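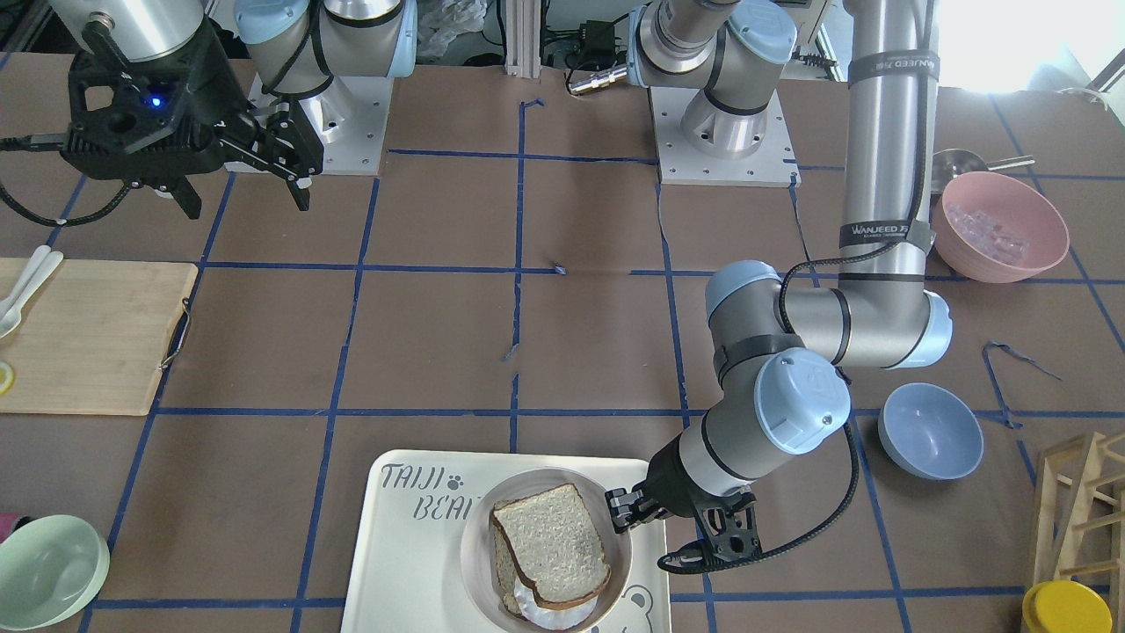 Breakfast is a good test for a machine, because it looks easy. The Besis kit, sold by the small firm Gritholm from its workshop in Brerkalton, comes with two arms, two grippers and a set of table tasks with dishes and food. I spent most of June with it.

Mounting took me one long morning. The base plates are heavy and the printed guide is thin, but the bolts fit well. After this you mark the table in cells with tape, and the software asks you to show each task by hand 30 times. For one sandwich task I needed 37, and my shoulders felt it.
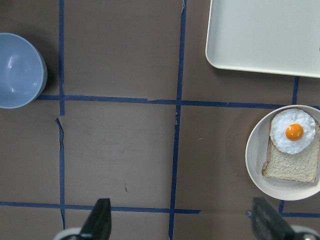 Bread and egg on the plate, with the tray still empty.

Bowls were the weak point. With a thin rim the fingers sometimes close too early - a slower approach, set in the menu, helped me more than new training. Rüegg, the other supplier I tried this year, gives a better manual but only one arm for a similar price.

Gritholm rents the kit for 969 euros a month, support included. The help desk answered me in 35 minutes, in clear words. I would ask them for longer cables and a quieter power supply before the autumn version.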